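Volunteer hours not showing on my service transcript (athlete account)

Status: Resolved
Category: Student Services Portal / Community Hours
Submitted by: student, women's swim team

Original message

Hi! I'm hoping somebody can help me figure out where my volunteer hours went, because they were there on Sunday night and now they're not. I'm a third-year on the swim team at Derness and I log everything through Itach, the same as the rest of the team. My total should be 70 hours for the year. When I open the transcript page now it says 11. Eleven! I had more than that by the end of September.

The reason I'm in a bit of a panic is that I'm applying for the Segers service award and the application pulls the number straight from the transcript. I can't type it in myself, the box is grayed out. The form closes at the end of April, so I have a little time, but not a ton.

What I've tried so far:

Logged out and back in (twice).
Cleared my browser history and cookies, which logged me out of absolutely everything else I own.
Tried it on my phone and on a library computer. Same number both places.
Checked that I'm on the right school year in the drop-down. I am.

The hours that are still showing are all from the learn-to-swim lessons at the campus pool. What's missing is everything I did off campus, so the after-school reading club and the food pantry shifts. I don't know if that helps, but it seemed like too clean a split to be random.

Thanks so much, and sorry for the long message!

Update 1, same day

I got the automatic reply asking for a screenshot, so that's attached to the ticket now. It also asked whether I'd changed any of my account settings lately. I said no, and then I remembered that I did! When the athletics office moved us over to the new team page, I had to click a thing that said "link my Fatis profile." Fatis is what the off-campus places use to sign us in and out. I clicked yes to all of it without reading, as one does at 6:30 in the morning before practice.

So now I'm wondering if I've got two profiles that aren't talking to each other. My old Fatis login used my personal email and the new one uses my school email.

Update 2

Okay, I went digging. If I log in to Fatis with my personal email, the hours are all sitting there, every single shift, with the little green check marks from the supervisors. If I log in with my school email it's a blank page that says "Welcome! Find your first opportunity." Very cheerful. Not what I wanted to see.

I tried adding my personal email as a second address on the school profile and got a red message saying the address is already in use. Yes, by me! There's a "request merge" button underneath, so I pressed that, and it said to allow up to 12 hours. I pressed it just after lunch and I'm going to leave it alone now, which is hard for me. 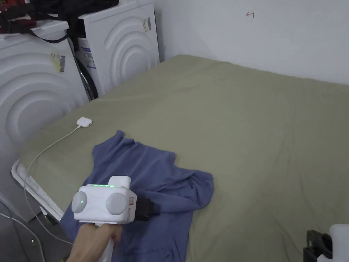
The merge email came at some point overnight and I nearly missed it, since it went to the personal account I hardly ever check. The link in it was only good for an hour, so it had expired before I even woke up. I requested a new one and this time I stayed put in my room with the email open, keeping busy with chores while I waited. By then I'd hit refresh so many times that the olive green sheet and the crumpled blue shirt on top of it were starting to look like a nice place to lie down. The second link showed up in less than ten minutes and I clicked it right away.

Result: the two Fatis profiles are now one profile, and I can see all my shifts when I log in with my school email. Yay! But the Itach transcript still says 11. I pressed "sync now" on the Itach side and it spun for a while and then said "Sync complete, 0 new records." So it thinks it already has them? Or it isn't looking for them? I've run out of buttons.

Update 3

Thank you for the reply! I followed the steps you sent, and I'm writing down what happened at each one in case it's useful to you.

I went to Connected Services in Itach and there were two Fatis entries, one marked active and one marked paused. The paused one was the personal email. I removed it like you said. I was really nervous about that, because the warning says "records from this source may be hidden," but I took screenshots of all my shifts first.

Then I disconnected the active one too, waited a few minutes, and connected it again with my school email. This time it asked me to pick a start date for importing records. I'm fairly sure I never saw that screen the first time around. The default was the day I linked the account, so of course it wasn't finding anything older! I changed it to the first day of the fall term and hit save.

My total went up to 61 while I was looking at it. So much better, but I'm still nine hours short. Those 9 are all from the food pantry, from the holiday drive the whole team worked in December. My teammates' hours from that same drive are showing up fine. I checked with two of them at practice.

Update 4

Found it, I think. The holiday drive was entered as a group event, and the team list for it was made with our old emails. Everybody else on the team had used their school address from the start. I was the only one with a personal one on there, so my share was attached to an address that doesn't exist as its own profile anymore. I can see the event in Fatis but it says "unassigned participant" where my name should be.

I can't fix that from my end, there's no edit option for group events. Could you reassign it, or do I need to go back to the pantry and ask them?

Update 5

It's there! The full 70. I opened the Segers application and the gray box has the right number in it, so I've gone ahead and saved my draft. Thank you for being so patient with me and for getting in touch with the pantry yourselves, I really wasn't looking forward to explaining all this over the phone.

One small suggestion, if there's somewhere to pass it on: could the start date screen mention that it leaves out anything older? There are first-years on my team who haven't linked their accounts yet and I've told them all to watch for it, but the other teams will be doing theirs soon too.

You can close this one. Thanks again!

Ticket closed by submitter.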